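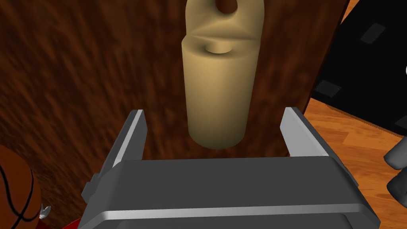 Section 5: Setting Up Your Gresier Bread Machine for an Overnight Loaf

Waking up to the smell of fresh bread is one of the great small pleasures, and the delay timer on your Gresier makes it easy (once you've been through it a time or two, you'll be setting it half asleep). Please read the whole section before your first overnight loaf, and keep the recipe booklet handy, as we'll be sending you to it more than once.

Before you start

Set the machine on a level counter with at least 5 inches of open space on every side. Steam comes out of the vent at the back of the lid, and it's surprisingly good at loosening paint and wallpaper.

Filling the pan

1. Lift the pan out of the machine by its handle. Always fill it on the counter, please, and never inside the machine!

2. Press the kneading paddle onto the shaft until it sits all the way down.

3. Pour in the water first, then add the oil or softened butter, the salt and the sugar.

4. Spoon the flour over the top so that it covers the water completely, like a little island of snow.

5. Make a small hollow in the flour and put the yeast in it. The yeast has to stay dry until kneading begins.

6. Lower the pan into the machine, turn it clockwise until it clicks, and close the lid.

Setting the timer

7. Press MENU until you reach Basic, then choose your crust color.

8. Press the plus key until the display shows the number of hours from now until you'd like the bread to be done. If it's 9 p.m. and you want bread at 7 a.m., that's 10 hours. The baking time is already included, so there's no arithmetic to do.

9. Press START. The colon on the display will begin to blink.

CAUTION: Do not use the timer with fresh milk, eggs, yogurt or cheese. Powdered milk is fine. The longest delay you can set is 14 hours.

Note: In a warm kitchen, use cold water and a pinch less yeast. Divya D'Souza, who wrote most of the recipes in your booklet, does this from June right through September.

When the bread is done

10. Press and hold STOP, open the lid, and lift the pan out with oven mitts. Let it stand for a few minutes before turning the loaf onto a rack.

CAUTION: The paddle sometimes stays in the bottom of the loaf. Let the bread cool, then ease the paddle out with the plastic hook before slicing.

For whole wheat loaves, turn to page 43.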